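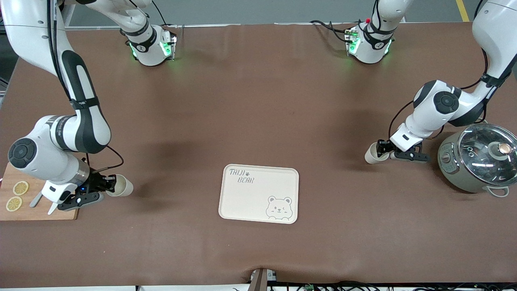 Lemon drinks, table setup and cups
Notebook, May 2024

Picking this up from Thenmozhi's page on the syrup. Her numbers stand, I have not changed the sugar. What follows is only about the table, the slices and the cups.

Table
Wiped down with plain water before starting. The spray cleaner leaves a smell that gets into the paper, so please keep it off this table on drink days. The cutting board goes at the far left and stays there. I tried it in the middle last time and kept dripping juice where the cups were meant to stand.

Lemons
Cut across, round slices, ends thrown out. Ettore wanted half slices because they sit on the rim better. I kept them whole for now. A whole slice pushed down into the cup stays under the surface for a while and then comes up flat, and I like how that looks. Seeds picked out with the tip of the knife. Two slices on the board are enough to work from, and the rest can wait in the covered dish in the fridge. They dry at the edges when left out.

The Murthy lemons have a thicker rind than the ones we had in December. More bitter if the slice sits in the drink too long. Pai says to scrub them in warm water first. Not tried yet.

Cups
Plain white paper, 300 ml, from the Oken box. The Westo ones are finished. Differences I noticed:
Oken rim is rolled tighter and feels stiffer when you pick the cup up near the top.
Oken cups stick together in the sleeve. Twist to separate, don't pull. I pulled and creased one.
The wall gives if squeezed at the middle. Hold near the base once there is liquid in it.

Left one Oken cup full of lemon water for 48 hours on the back shelf, on a paper towel. Towel dry at the end, bottom of the cup soft. Fine for serving, no good for storage. Should repeat with the warm drink, which I expect will be worse.

Pour
Syrup first, then water, then the slice. Putting the slice in first makes the syrup run down one side and it does not mix without a stir. Filled to two fingers below the rim. Anything higher spills when carried to the other room.

Taste
Reddy: too sweet. Varma: fine, more lemon. Me: fine with ice, too sweet without. No change until we have tried it with the scrubbed lemons.

To do
Order another sleeve of 100 cups, same size. Ask Parkska if they have them with a heavier base.
Sharpen the small knife. It tears the rind on the last bit of the cut.
Oil the board, it is getting pale where the lemon sits.
Thenmozhi to copy the syrup amounts onto the card by the sink.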